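From: Ülle Stankevičius
To: Small Wardrobes list
Subject: Re: Winter coats for the under-sevens – wool or padded?

Dear all, and hello Laiba,

Sorry for the slow reply, I have been meaning to sit down with this since the start of December and the evenings keep vanishing.

Laiba Khokhar wrote:

> My daughter is five and has grown out of everything at once. I have my
> eye on the Dosto wool duffel in the forest green, but my sister swears
> by the padded Wamine one with the zip-off hood. She'll wear it to
> nursery, to the park and to at least two family parties, so it has to
> look nice over a dress as well as over leggings. I don't want to buy
> two coats. What would you all do? And do I go up a size?
>
> Laiba

What a lovely problem to have, and I have very firm views on it, as those of you who were here for the great mitten discussion will remember!

I would go for the wool. We had the Dosto duffel for my eldest and then for my niece, and it still looks smart enough for a wedding (I had to replace one toggle, and the pocket lining went where somebody kept conkers in it). A duffel has enough of a swing at the bottom to sit nicely over a party skirt, whereas the padded ones tend to grip a full skirt at the hem and send it out sideways like a lampshade. Over leggings you can wear anything, of course, so I'd choose for the dress and let the leggings look after themselves.

The green is a good choice too. It goes with mustard, with navy, with most reds, and it is surprisingly pretty with pink tights, which I wouldn't have believed until my niece insisted on it. If your daughter has a lot of brown in her wardrobe I might look at the berry colour instead, but I think you said once that she lives in blue.
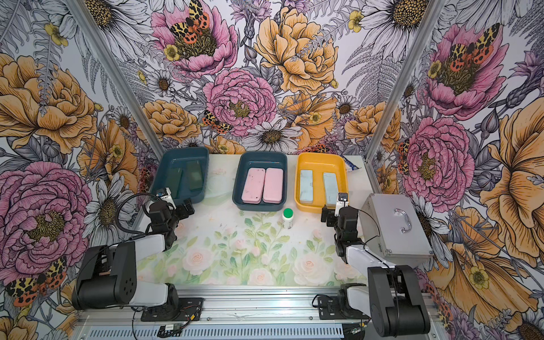

Now, the size. The Dosto coats come up generous in the shoulder and rather short in the arm, so going up one size gives you a sleeve you can turn back once this winter and let down for the next. I wouldn't go up two. We tried that with a raincoat and the poor child looked as if she had borrowed it from a fisherman. Do try it on over a proper jumper, with her arms stretched out in front of her as though she were holding handlebars, and see where the cuffs get to.

Your sister isn't wrong about the Wamine, mind you. It's lighter, it goes in the wash, and a five-year-old can manage the zip by herself, which the nursery staff will bless you for. Toggles are slow going with cold fingers. My niece used to do up the top one and the bottom one and declare herself finished. If most of your days are mud and climbing frames, I would think hard about it, and perhaps put a nice scarf and a beret with it for the parties – a velvet collar pinned at the neck does wonders as well.

For underneath the wool on the really bitter mornings, we like the thin Sial cardigans, the ones with the round neck. They don't bunch at the elbow and they come in a cream that isn't too yellow. The Prutik ones are softer but I've had two go to felt in the machine, both my own fault, so I only buy those second-hand now.

One last thing about the duffel – hang it up by the loop and brush it when the mud has dried, and don't be tempted to sponge it while it's still damp. A nail brush is fine. I also sew a name tape inside the hood as well as in the collar, as green coats do seem to go home with other children.

Do let us know which you choose, and if you decide on the duffel and want the spare toggles, I still have a little bag of them somewhere in the sewing box and would happily pop a few in the post.

With warm wishes to everybody,
Ülle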